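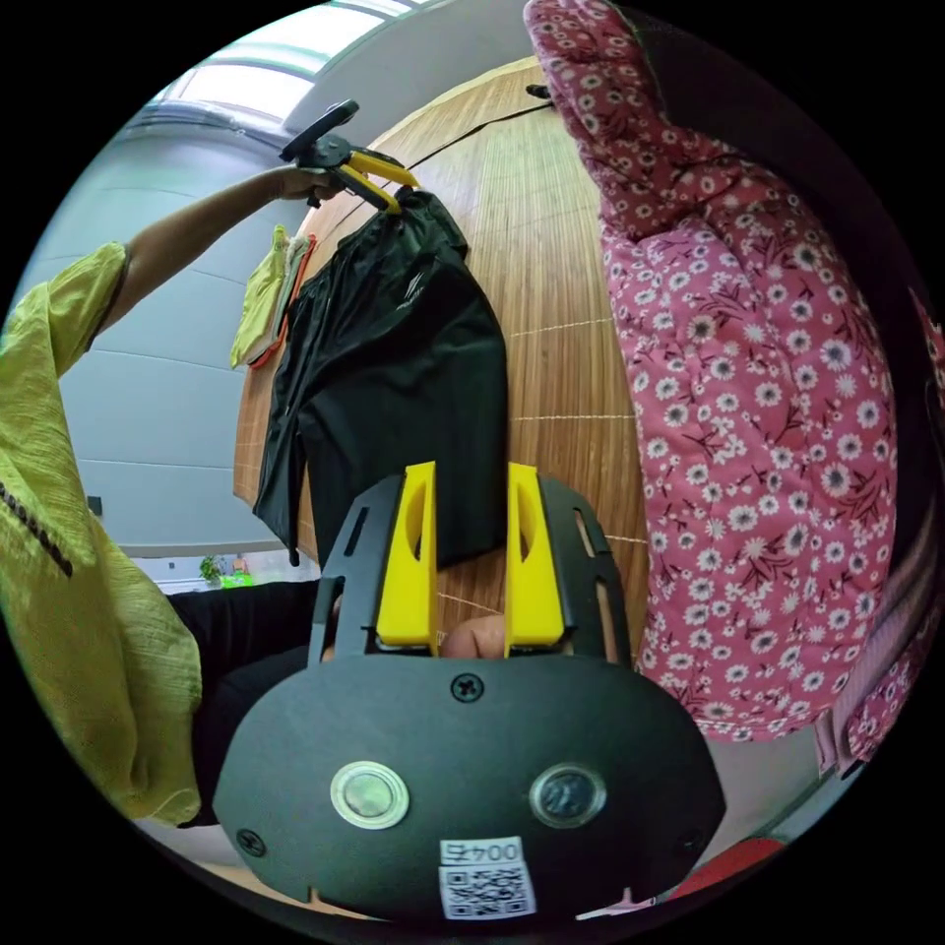
Vieira adds two loudspeakers and an amplifier to its home audio range

Vieira has announced three additions to its home audio range: a bookshelf loudspeaker, a floorstanding loudspeaker and a stereo amplifier designed to drive either of them. The products go on sale through the company's dealers in March 2022, with the amplifier following the speakers by a few weeks.

The new speakers carry the Branidora name, which Vieira last used on a pair of large three-way cabinets that went out of production when the company moved to its present factory. The old Branidora was a costly speaker that needed a big room. Its replacements are meant for ordinary living rooms and are priced to sit in the middle of the range, above the entry-level models and below the active speakers launched last December.

The smaller of the two is a two-way design with a soft dome tweeter and a paper cone mid-bass driver. The cabinet is ported at the front so that it can be used close to a wall or on a shelf. Vieira says the port was moved from the back late in development, after dealers who heard early samples reported that most of their customers would have no space behind the speakers.

The floorstander uses the same tweeter and adds a second mid-bass driver below the first, in a taller cabinet with internal bracing between the two. It stands on a separate plinth which is fixed with four bolts. Spikes and rubber feet are both supplied. Each model has a single pair of binding posts, and bi-wiring is not offered.

Floarea Stanciu, who leads loudspeaker design at Vieira, said the work had started with the crossover.

"We had a tweeter we were happy with and we wanted to use it lower than we had before," she said. "That let us cross over to the bigger driver at a point where it is still well behaved. Most of the first year went on that one part of the circuit, and the cabinets came quite late."

She said the two models were voiced in the same room, with the same amplifier, so that the smaller pair could be used as rear channels with the larger ones in front. There are no plans for a matching centre speaker.

"We get asked for one, and I understand why," Stanciu said. "But these were drawn up for stereo. If we make a centre channel it will need its own driver layout and its own testing, and we have not begun that."

The amplifier is called the Branidora 702. It is an integrated design with analogue inputs for a turntable, a CD player and two other sources, along with optical and coaxial digital inputs. The phono stage is for moving magnet cartridges only. There is a headphone socket on the front panel and a subwoofer output on the back. Tone controls are fitted, with a button to take them out of circuit.

It has no built-in streaming and no wireless connection of any kind. Vieira says owners who want to stream can connect a separate player to one of the digital inputs, and that it would sooner leave out a part likely to go out of date before the rest of the amplifier does. The company will keep selling its existing streaming amplifier alongside the new one.

The volume control is a conventional rotary knob with a motor, so that it turns when the remote handset is used. The handset is the same one supplied with Vieira's current CD player and will operate both units. A display on the front shows the selected input and can be dimmed or switched off.

Final assembly of all three products will be carried out at Vieira's own factory. The speaker cabinets are made by Drolano, a furniture maker that has supplied the company with veneered panels for several years and has taken on complete cabinets for the first time with this range. Drolano has set up a separate line for the work, with cutting, veneering and lacquering done on one site. The drive units are bought in to Vieira's specification.

Finishes at launch are walnut, black ash and satin white. An oak version is expected later in the year, once supplies of veneer have been agreed. The grilles attach with magnets and come in black with the two darker finishes and pale grey with the white. Replacement grilles will be sold separately, as will stands for the smaller speaker. The stands have a hollow rear column for cable and can be filled with sand.

The amplifier comes in black or silver. Both versions have the same metal case, with ventilation slots in the top, and the company recommends leaving clear space above it if it is placed in a rack or cupboard.

The speakers carry a five-year guarantee and the amplifier a guarantee of two years, which can be extended if the owner registers the serial number with Vieira after purchase. Repairs will be handled at the factory. Vieira says it will hold spare drive units and crossover parts for the speakers, and will continue to repair the earlier Branidora model while its remaining stock of parts lasts. Owners of the older speakers are asked to contact the service department before sending anything in, as the woofers have to be packed apart from the cabinets.

Dealers taking the full range will have demonstration pairs of both speakers. The company has 30 dealers signed up for the first deliveries and says more will be added when production of the floorstander reaches its planned rate. Customers can ask to borrow a pair of the bookshelf speakers for use at home, subject to a refundable deposit, though the loan scheme is run by the shops and terms will differ between them.

Prices are to be confirmed when the order books open. Vieira has said only that a pair of the smaller speakers and the amplifier, bought together, will cost less than its existing active speakers.

The manuals and full technical measurements for all three models will be placed on the Vieira website on the day the speakers go on sale. Orders for walnut are being taken first, with satin white the last of the three finishes to be delivered.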